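Vosberg House Residents' Association
Minutes of the October meeting, held in the ground floor lounge

Present: Anoma Pramanik (chair), Elisa Ferri (minutes), Vittoria Negri, Marisa Pagano
Apologies: Eirini Katsaros

The meeting opened at 7:10 p.m. The September minutes were approved with one correction: the bike room lock was replaced by Pevitz, not by the city.

1. Shared kitchen
Vittoria reported that the refrigerator was cleaned out at the end of last month and unlabeled food was thrown away. Labels and a pen are now in the drawer by the sink. Marisa asked that the breakfast hours be posted again, as the old notice has come down. Agreed: 6:30 to 10:00 a.m., with counters wiped after use. Vittoria to print the notice.

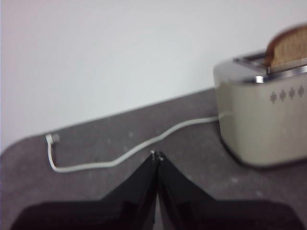 Kitchen bookings for private events stay at 2 per month for each apartment. A request to raise this to 4 was discussed and turned down. It can come back in the spring.

2. Laundry
Dryer on the second floor is still out. Hindana has quoted for a new drum belt and can come within 8 working days. Approved. Marisa will let them in and put a sign on the door.

3. Heating
Anoma has written to Pevitz again about the cold radiators on the Messina Street side. More than 20 residents signed the letter. No reply so far. If there is none before the next meeting she will call the office.

4. Front garden
Elisa asked whether the hedge should be cut before winter. Left until Eirini is present, as she has the key to the tool shed.

5. Other business
Packages are being left in front of the fire door. Elisa to email all residents. Marisa mentioned the stairwell light on the third floor, which flickers. Added to the repair list.

The meeting closed at 8:25 p.m. Next meeting in November, same room. Vittoria to chair.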